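Sendevley Growers' Co-op: minutes of the general meeting
December. Posted by Phúc Phùng
2 min read

Opened 10 am, Facundo Benítez in the chair. Previous minutes accepted, with a grumble over the spelling of Skodari.

1. Olive oil labels
Nemirel has offered to print new labels with "estate pressed" across the front. Phúc asked which estate. The fruit comes from 16 growers and is pressed at Skodari. Facundo said the wording was common in the trade. Phúc said so was rancid oil. Wording held over.

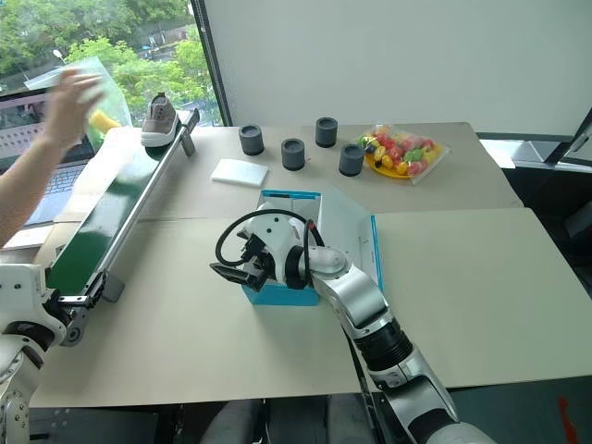

Does the Nemirel price include the harvest month on the back label?
Only if we order the full run of 774. Smaller runs get a blank space and we stamp it ourselves.

Members doubted that anyone would stamp 774 bottles neatly, or at all. Facundo to ask for a written quote, as the last one was given over the phone and has since grown.

2. Honey from Trình
Trình wants shelf space for honey and claims it will lift oil sales by up to 10 per cent. No figures were supplied.

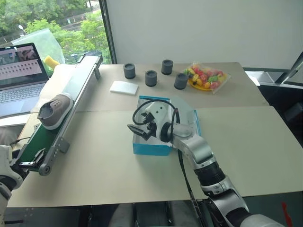
Phúc pointed out that the same claim was made for the fig jam, most of which is still in the storeroom. Agreed to a trial of one shelf until the end of summer, on consignment, with no money up front.

3. Other business
Tasting day flavour notes to be shorter. "Grassy" will do.

Closed 11.40 am.

Recent items
Pressing fees for the new season
Fig jam: reduced to clear
How to store oil at home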